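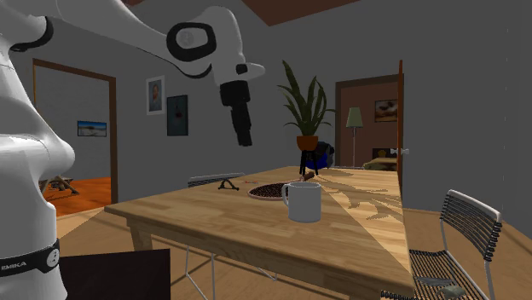

Lizelle Dlamini writes: I oiled my table top two days ago and it is still sticky. Did I ruin it?

No, you did not ruin it. Sticky oil means that too much stayed on the surface. Rub it firmly with a dry cotton cloth. If this does not help, put on a very thin new coat, wait ten minutes and wipe everything off. The new oil softens the old one.

How often must I oil a wooden table?

In the first year we advise every three months, later two times a year is enough. In December, when the heating is on, the wood becomes dry more quickly, so please look at it then.

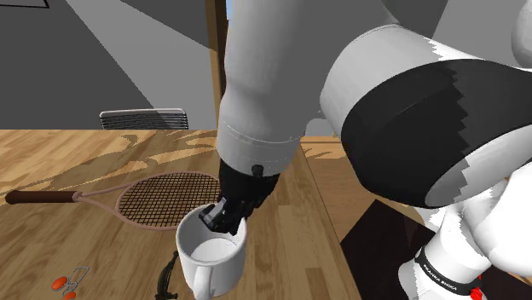 Please let the fresh oil rest for one full night before you use the table again, and keep water away from it for a week.

Which oil do you sell?

We have Wiltuno 28 (clear) and Wiltuno 114 (a little white). The clear one makes the wood more yellow with the years. Both can be used on oak, beech and maple.

Can I put the used cloths in the trash?

Not directly! Cloths with oil can start to burn by themselves. Lay them flat outside until they are hard and dry.

I have a white ring from a glass. What now?

Sand lightly with grit 403 from our care set, always along the grain, and oil the spot again.

Other questions: ask for Heike Reinholz at our Veltport shop.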